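Help wanted: somebody to lose arguments with a robot about laundry

Part-time, shared workshop, Braltutum building, ground floor rear

Posted 1 Mar 2022

Kasus is a home-built robot arm that handles cloth. I say "handles" the way you'd say a toddler handles spaghetti. It lives on a bench in the shared workshop at the back of the Braltutum building, between the drill press and a kayak that has been almost finished for as long as I've had a key. I pay for the bench, I pay for the motors, and as of this month I'm prepared to pay for another human being.

The goal is modest. By September I want Kasus to pick up a dark garment from a heap, find an edge, and lay the thing down flat enough that a reasonable adult would call it folded. Light garments are going fine. Dark ones are a swamp. The wrist camera sees gray on gray with a big black shadow in the middle, and the software, which I wrote and therefore can't blame on anyone, decides the shadow is a hole and steers around it.

What you'd be doing

Mostly you'd be driving the arm by hand controller, over and over, so that it has good grabs to learn from. You take hold of a hem, lift, drag, let go, mess the pile up again, repeat. A session runs 3 hours with a break in the middle. After that you go through the recordings and mark which grabs were worth keeping. You'll develop opinions about cuffs.

There's also ordinary bench work: re-crimping connectors, printing replacement finger pads, tightening the second joint, which works loose if you so much as mention it. The wrist camera needs its lens wiped more than you'd think, lint being what it is. The sleeve over the gripper has to be pulled straight before every run. I've skipped that step and spent the evening picking threads out of a bearing with tweezers.

The controller board is a Vondton, bought secondhand, with a manual I've translated as far as the safety section. The power supply is a Tsoukalas and is the only part of the build I've never had to apologize to the neighbors for.

What you need

Steady hands and a high tolerance for doing the same small thing again. You should be able to use a multimeter without looking up which hole the red lead goes in. Some Python helps. If you can read other people's Python without sighing out loud, better still.

You don't need a degree, and I won't ask about one. I'd take a person who has mended coats or run a dry cleaner's counter over one who has read every paper on grasping. Cloth knowledge is the thing I'm short of. I own four books on control theory and I still can't tell you why one sweatshirt slides and the next one grips the table like it's scared of heights.

You must be fine with the stop button. It's big, it's by your left hand, and I want it pressed early and without embarrassment. The arm isn't strong, but it's sincere.

Hours and money

It's 9 hours a week, split into three evenings, and we can argue over which ones. The work runs through September, with a decision then on whether to go on or turn the whole thing into a lamp. Pay is $300 a week, sent at the end of each week. Travel within town is on me if you save the receipts. Coffee is in the communal pot, for which I accept no liability.

The workshop is heated in theory. Bring a sweater, preferably a dark one, and don't get attached to it.

Also wanted: your old clothes

Separate from the job, I need 40 dark garments for the practice pile. Charcoal, navy, black, the sort of thing that disappears on a bedroom floor. Washed, please. No sequins, no drawstrings, and nothing you'll want back. There's a bin inside the rear door with KASUS on it in marker. Kids' sizes are welcome, as the arm doesn't have much reach.

How to apply

Leave a note in the Kasus mailbox by the rear door or use the message form on the workshop's page. Tell me one thing you've fixed and one thing you made worse by fixing it. Skip the cover letter. If it sounds like a fit, I'll have you in for a paid trial session, and you'll drive the arm on the dark pile, same as any other evening.
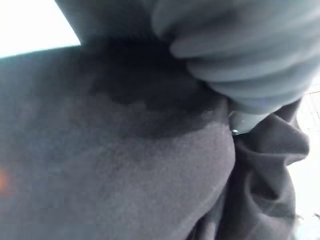
For the trial, wear closed shoes, tie back long hair, and leave scarves and bracelets at home. Park on the street side, the back lot belongs to the tile people and they do tow. Ring the lower bell. The upper one is connected to nothing, and I've been meaning to get to it.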